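Metal bins and odd ends: a morning at the Prarosar swap room

Published 25th July

The swap room at Prarosar opens at 9 and by then the woman who runs it has already been through two bags. She talks while she sorts. Doesn't stop for the tape recorder, barely stops for coffee.

"People bring what's at the bottom of the drawer," she says. "I like that stuff. Toys with no set, one brush, a ball. Somebody wants it."

She won't use plastic tubs anymore. Had 80 of them once, from a store in Strachan, and most cracked the first winter. The metal ones came out of the old Pronbridge works and cost her 5 dollars apiece.

"Scratched all over, who cares. You can drop a brick in there." She knocks on the side of one - it rings. "And you see what you've got. Small things don't hide on gray."

Her rule for mixed bins is to keep them thin. A yellow block, an orange-red one, a clear ball with colors swirled through it, a blue round brush. Then stop. Fill it to the top and people just walk past, she says, they wont dig.

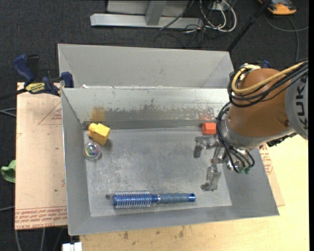 What goes and what stays

Balls go first. "Always. Kids and grown men." Blocks take longer, unless a parent is trying to fill out a set at home. Brushes are the slow ones and she has had arguments over wether to take them at all.

"I take them. Hot water, soap, pull the hair out, done. A good round brush is not cheap."

Anything still here in September gets boxed up and sent to the Grastovis sale. Last year that was 74 boxes, which she calls too many. This year she wants fewer - and more shelf space, and a door that shuts.

Then another bag lands on the counter and she's gone, elbow deep in it.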